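# Rallard Bedside Cabinet Set

July 9, 2024
Posted by the Clarovbridge home objects group
12 comments · 3 shares

## What this is

Rallard is a small set of pictures and notes on one kind of furniture: the bedside or hallway cabinet with a shelf on top, a drawer under it, and doors at the bottom. The notes cover what people keep on the shelf, what goes in the drawer, and how the two change when someone tidies up.

The set was started in December as part of a longer list of household furniture. The other furniture types are kept in their own folders and have their own README files. If you are looking for kitchen counters or desks, see the list at the end.

## Contents

- `pictures/` has 100 pictures, stored by arrangement
- `notes/` has one plain text file per arrangement
- `items.csv` lists the objects, with a short name and a material where we know it
- `CHANGES` lists what was fixed between versions

The current version is 2. Version 1 had a mistake in `items.csv` where the towels and the cleaning cloths shared a short name. If you downloaded version 1, replace the whole file. Don't try to patch it by hand, as the row order changed too.

## Arrangements

There are 12 arrangements. Each one starts with a state of the shelf and a state of the drawer. The drawer can be closed, part open, or open, and it can be empty or hold things. The doors are left alone in all of them.

The shelf items are everyday ones. Cloth goods are folded or left in a heap. Bottles and tubs stand upright unless the note says otherwise. Books are shelved with the spine facing out, and we did not sort them by height or color. Cups go wherever there was room, usually toward the front where a person would reach for one.

We tried to keep the shelves looking the way they do in a lived-in room. A towel that has been folded once and put down does not have sharp corners, and we left it that way. Books have gaps between them. Small boxes end up behind bigger things.

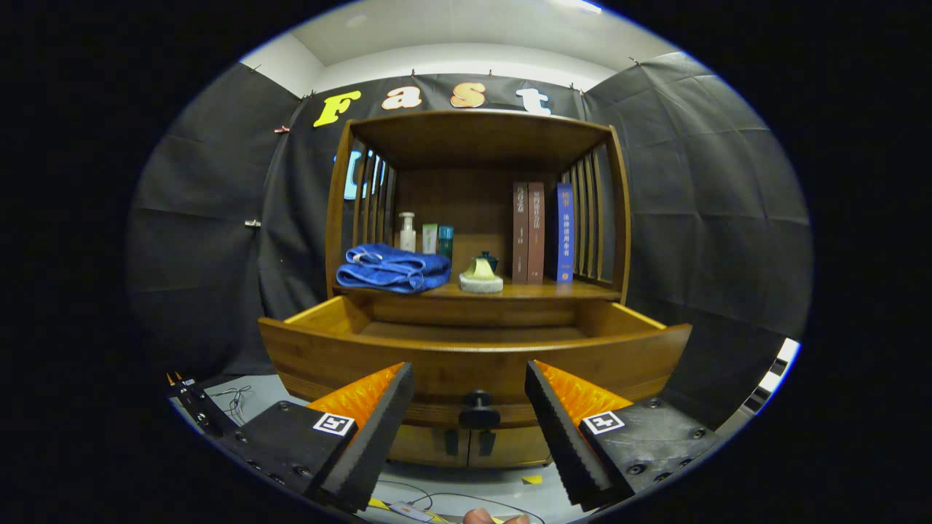
The drawer matters as much as the shelf in this set. A shallow drawer will take a folded cloth or a small box lying flat, but it will not take a pump bottle standing up. Several of the notes deal with this. When an item could go in the drawer only on its side, the note says so, and it also says whether the drawer could still be closed over it.

Knobs are listed under the furniture and not under the items. The same goes for hinges and side slats. We had them under items at first and it made the counts useless.

## Naming

Short names are lowercase, with the color first when two items of the same kind appear together. So `blue_towel` and `blue_book` are fine, and plain `towel` is used when there is only one. Two greens that are close to each other are written out, for example `mint_box` and `teal_tub`. People disagree about teal. We picked one name and stuck to it.

Book titles are not transcribed. Many of the books have Chinese text on the spine, and some of it is too faint to read. The spine color is used as the name. If you want titles, you will have to add them yourself, and we would be glad to have them back.

## Known problems

- The words "box" and "tub" were used loosely in the first few notes. A tub is round, a box has corners. The later notes follow this rule.
- A cup with its lid on and a cup with its lid off have the same short name. Check the note for which it is.
- Lighting is not recorded. The wood can look more orange or more brown from one picture to the next, so please don't use wood color to tell cabinets apart.
- The arrangement called Lò has a note but its item list is missing two rows. This will be fixed in version 3.
- The arrangement called Karine was renamed. Old scripts that look it up by number will still find it.

## Using it

Read the note before you open the pictures. The notes are short and they say which items moved and which stayed put. The items file opens in any spreadsheet program. Save it as plain text when you are done, with commas, or the import step will refuse it.

Corrections are welcome. Send the arrangement name, the short name of the item, and what you think it should say. One correction per message is easiest to handle.

Share · Save · 12 comments

Related
- Clarovbridge kitchen counter set
- Clarovbridge desk and chair set
- Folding and stacking notes, cloth goods
- How we pick short names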